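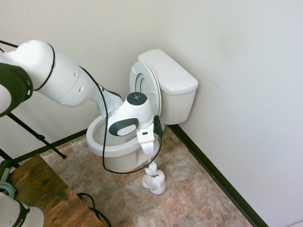
Slide 1. Arm over the bowl, brush set on the floor below the gripper.

Research > Talks > Robot Learning > Speaker notes

2 shares | 2 comments

Does the score know what the arm did? Notes for the afternoon session

Start without the title slide. Leave the first picture up while people find seats.

Opening. I was asked to talk about Namby, the progress scorer, and whether we should use it to compare policies on cleaning tasks. I'm going to say not yet. I have nothing against the idea. A model watches the workspace, gives each moment a number for how far along the task is, and you get a curve for every run with no person grading anything. I would love for that to work. I have graded enough toilet brush runs by hand to want it very badly.

Say early: Drusteo is our own project, so I'm complaining about our own numbers as well as other people's.

Slide 2. Setup, keep it short. One task family: get the brush out of its holder, scrub inside the bowl, put it back. The policy is Pop, trained on 414 demonstrations. Test set is 135 runs. Every run was scored by Namby and also by a human grader who did not see the Namby score. The grader used a written sheet, and I can pass it around if anyone wants to fight about the wording.

Pause here. Somebody will ask why a toilet. Answer: tight corner, glossy white bowl, and contact you can't see very well from outside. Those are the conditions where I expect a visual scorer to struggle, and if it's going to be sold as a general measure I want it tested there.

Slide 3. The claim. The Namby score rises when the task moves forward and falls when it moves back. On the easy part, reaching for the brush, I agree with it. The curves look sensible and they line up with the grader. If I stopped the talk here you would all go home and install it.

Slide 4. The trouble. Look at the jump in the curve at the moment of grasp. It is the biggest jump in almost any run. Fine so far, since holding the brush matters. But the score then stays high for nearly anything the arm does with the brush in hand, including waving it over the rim and never touching the inside. The human sheet gives those runs credit for the grasp and nothing else.

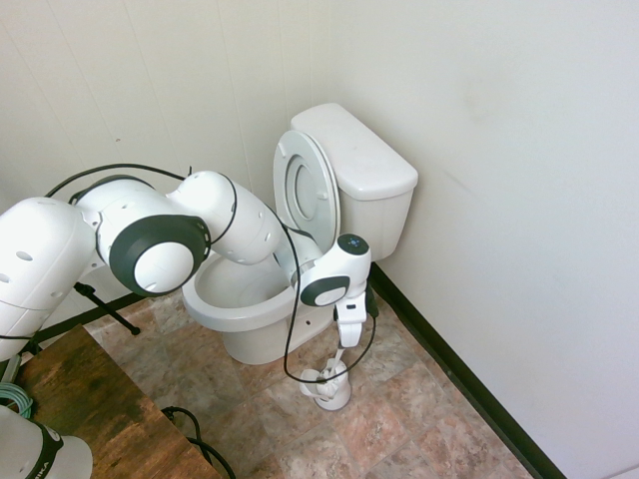 Slide 5. Gripper closed on the brush handle, holder on the tiles beside the base of the toilet.

Ask the room to put a number on this one still. Let them shout. Then ask what they used to decide. My guess is they'll say "it has the brush." That is one fact, and I suspect it's most of what the scorer uses too. From a still you can't tell if the handle is coming up or going back down, and those belong at opposite ends of the task. Namby does get several moments at once, so it has more to go on than the room does. I don't think it makes much use of them.

How I checked. We took finished runs and played them backward. A scorer that follows the task should hate this. The reach came out properly reversed. The scrubbing came out almost unchanged. I'm told scrubbing is nearly symmetric in time, and I accept that for the strokes. I don't accept it for pulling the brush out versus putting it away, where the reversed runs also scored far too well.

Don't rush the next part.

Slide 6. Does the viewpoint matter? The Otel group's reply to an earlier version of this talk was that our view was bad and a better one would fix the score. Fair point, worth testing. We set fixed cameras at 2 positions and scored the same runs from both.

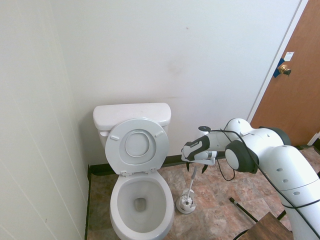 The two views agreed on the reach and disagreed on nearly everything after it. Which view scored higher changed from run to run, so I can't tell you to pick the good one. Averaging them makes the curve smoother. I'd warn you about that, because a smooth curve looks trustworthy on a slide and the average was no closer to the grader than either view alone.

Slide 7. What I can't claim. One task family, one policy, one bathroom corner. My grader may be too harsh on light contact. It's possible that retraining Namby with failed runs mixed in would fix the plateau, and the Otel people think so. I haven't seen that result. When I do I'll change this slide.

Slide 8. What we do at Drusteo for now. Namby is used to sort runs for review, low scores first, and the reach segment is trusted as is. Anything that goes in a results table gets graded by a person with the sheet. If a paper reports only the learned score on a contact task, ask for the reversed-run test. It takes an afternoon.

If short on time, drop slide 7 down to its first sentence and take questions with slide 5 up.

Likely question: is the grader consistent? Partly. Repeat grading was steady on grasp and return, shakier on scrubbing. Say so plainly.

This site uses cookies to remember your reading settings. Accept | Manage choices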